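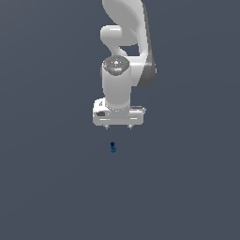

About Prulta

Prulta is an independent school of wine, spirits and cider. We teach people who work with drinks for a living, and people who simply wish to understand what is in the glass. Our courses are taught in small groups by tutors who have worked in cellars, dining rooms and import houses, and who continue to do so alongside their teaching.

The school was founded by Roland Blackburn, formerly a buyer for a family wine merchant, who began by offering evening classes above the shop. The first course was on fortified wines and ran over nine weeks. Its subject was chosen because the merchant had a great deal of old sherry in stock, and sherry has kept a place in our teaching ever since.

Our premises

The school occupies two floors of Saarela House, a former seed warehouse. The main tasting room is on the first floor and faces north, which gives an even light for judging colour. A second, smaller room is used for tutorials, for examinations and for the spirits programme. Spittoons, water and plain bread are provided at every session. Students are asked not to wear perfume or aftershave in either room.

The library is on the ground floor and holds 1,455 titles, including a good run of harvest reports and a number of out-of-print works on perry and country wines. Current students may borrow up to three books at a time. Former students may read in the library by appointment.

What we teach

The Foundation Certificate is intended for those with no previous study. It covers how wine is made, the principal grape varieties, the reading of labels, storage, and service at table. Teaching is given on one evening a week, and the certificate is assessed by a written paper and a short tasting.

The Intermediate Certificate looks at regions in greater depth and introduces blind tasting. Applicants should hold the Foundation Certificate or be able to show equivalent experience in the trade.

The Diploma is studied part-time over two years. Candidates complete units on viticulture, cellar practice, sparkling wine, fortified wine, spirits and the business of drinks, and submit a research essay on a subject agreed with their tutor. Recent essays have considered the ageing of cider in used brandy casks, the pricing of wine by the glass in hotels, and the history of claret cup.

In addition to the certificated courses, the school offers single evenings open to the public. These include an introduction to vermouth, a session on matching wine with vegetable dishes, and a class on punches, cups and other mixed wine drinks, which is held in June each year and is usually fully booked by Easter.

Our tutors

Roland Blackburn remains Principal and teaches the fortified wine unit of the Diploma.

Riet Cuypers is Director of Studies. She trained as a brewer before moving into wine, and is responsible for the syllabus, for the appointment of examiners and for the standard of marking across all three certificates.

Gisela Mansilla leads the teaching of viticulture and cellar practice. She spent eleven harvests as an assistant winemaker and returns to the cellar each autumn, during which time her classes are taken by visiting lecturers.

Jagadeesh Chowdary teaches service, cellar management and the business of drinks. He advises restaurants on the building of wine lists and sits on the tasting panel of Plokov, the importers, in a personal capacity.

Javiera Cabral is Librarian and Registrar. Enquiries concerning enrolment, examination dates and replacement certificates should be addressed to her.

Students and places

In the last academic year 232 students were enrolled on certificated courses. A further 545 places were taken up on single evenings. Many of our certificated students are sponsored by their employers, and the school is pleased to invoice firms directly where this is arranged before the start of term.

The Nuvamia Bursary meets the full tuition fee of one Diploma candidate in each intake. It is open to persons employed in hospitality who have not previously held a post with responsibility for buying. Applications are made by letter, with one reference, and shortlisted candidates are invited to an interview with the Principal and the Director of Studies.

Independence

The school does not sell wine and accepts no payment from producers in return for including their bottles in its tastings. Samples received free of charge are identified as such to students. Tutors with a commercial interest in a wine are required to declare it before the wine is poured.

Responsible tasting

All students must be aged 18 or over and may be asked for proof of age. Those who do not drink alcohol for reasons of health, faith or preference are welcome on the Foundation Certificate and may complete the assessment by nose and by written paper. Please inform the Registrar of any such arrangement, and of any allergy, at the time of enrolment.

Visiting the school

Prospective students may attend one Foundation class as a guest before applying. The library desk is open on weekday afternoons during term. There is step-free access to the ground floor and a lift to the first-floor tasting room.

Page last reviewed Mar 12, 2022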